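Bench rules for two-arm dish handling, second revision

Filed under: cell practice, teleoperation, checklists

The first version of these rules lived on a sheet taped to the inside of a door at Stirnevthorpe, and it had 40 lines. Operators read the top of the sheet and skipped the rest. I cut it to 28 in February, after Lourenço Bastos went through it with a pencil and marked every line that restated another line. What follows is the reasoning behind the ones that survived and still cause arguments. The full list is in the shared folder under Skuden.

Scope first. These rules cover two arms working over one table, a person in control or supervising, and household objects: plates, bowls, cups, jars, cutlery. They are house rules. They sit under the risk assessment for the cell and do not replace it. If a rule here conflicts with the assessment, follow the assessment and tell me, and I will fix the rule.

1. Enclosure

Panels go up before power. A panel on the back and at least one side keeps rolling items on the table and gives the overhead camera a plain background. Panels of this type are not guards. They will stop a spoon. They will not stop an arm, and they do not change where people may stand. The standing line is measured from the full reach of each arm, including whatever is mounted at the end of it, and it is marked on the floor.

Old versions of the sheet called the panels "the fence." I have removed the word everywhere because new operators took it to mean safeguarding.

2. Shared workspace

Only one arm at a time may close on an object. The other arm may hover or hold, at reduced speed. If both must be in contact with the same object, for instance one steadying a plate and one lifting from it, the operator says so out loud before starting and the second person repeats it. This sounds fussy. It has caught more bad starts than any software check we run, mostly because the second person is often looking at something the operator is not.

Speed with both arms inside the table area is limited to 35 percent of the controller maximum. Magalhães runs a higher limit on their cell and they have a good argument for it, but their arms are mounted farther apart than ours.

3. Object layout

Stacks are allowed up to the height written on the task card. Glass goes to the back. Cutlery can be placed loose, on a plate or under one, if the task card calls for it; otherwise it stays off the table. We spent a long time on this point. One view was that cutlery under a plate rim should be banned outright, as it tilts the plate and spoils the approach height. The other view was that this is exactly what a real sink or counter looks like, and a system that only ever sees tidy tables will be no use on an untidy one. The second view won, with the condition that the card states it.

4. Tape marks on dishware

Tape is permitted on glossy plates of a single color, where a wrist camera has very little to lock on to. Use matte tape, two short strips, at different angles, so that rotation can be read from either arm. Keep strips away from the part of the rim where the fingers are expected to close. Replace tape when an edge lifts. Do not write on it.
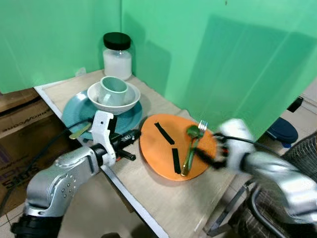 Orange plate, two strips.

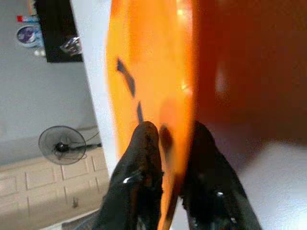
Are tape strips needed on every dish?
Only on dishes with no pattern or other feature the camera can use, and only when the task card asks for a known orientation.

5. Rim grasps

A rim grasp is the default for flat plates. Set the closing force from the card, never by feel. Fingers should meet the rim squarely; a grip that is off angle will hold at rest and turn under load. Pause after closing, look at the wrist view, then lift. If the object shifts during the pause, open and start again. Do not correct by squeezing harder.

Finger pads are checked at the start of each session for cracks, residue and looseness. Hovico supplies the pads we use at the moment, and the replacement interval on the card is ours, set by wear on our own bench. Do not copy it to a different pad.

6. Cables

Every cable that travels with an arm gets a slack check at the four corners of the table, with the arm moved slowly by hand or in jog mode. A loop must be long enough to reach the farthest corner and short enough that it cannot drop over an upright object. These two requirements fight each other. When they can't both be met, reroute the cable — do not tape it tighter and hope.

Wrist-mounted devices count as part of the arm for this check. Fit a new bracket and the check is void.

7. Floor and surroundings

Nothing goes inside the standing line that a person could trip on while stepping back. Boxes, seats and fans go outside it. This is the rule I find broken most often, usually by me.

8. Stopping

Anyone in the room may stop the cell for any reason and does not have to explain first. After a stop, 2 people look at the table before reset: the operator and one other. The log entry needs the time, what was held, and which arm was moving. "Stopped, all OK" is not an entry.

Open items

The hand-over rule between dissimilar end effectors is still a draft. A two-finger gripper and a multi-finger hand release differently, and the current text assumes they don't. Lourenço has a proposal that defines release by measured load on the receiving side. I think it is right in principle, but our load readings at low weights are noisy, and a fork weighs very little. We will try it with mugs first.

Rule numbering changed in this revision. Old rule 9 is now part of section 6, and old rules 14 and 15 are merged into section 2. Task cards that cite the old numbers stay valid until they are next reprinted.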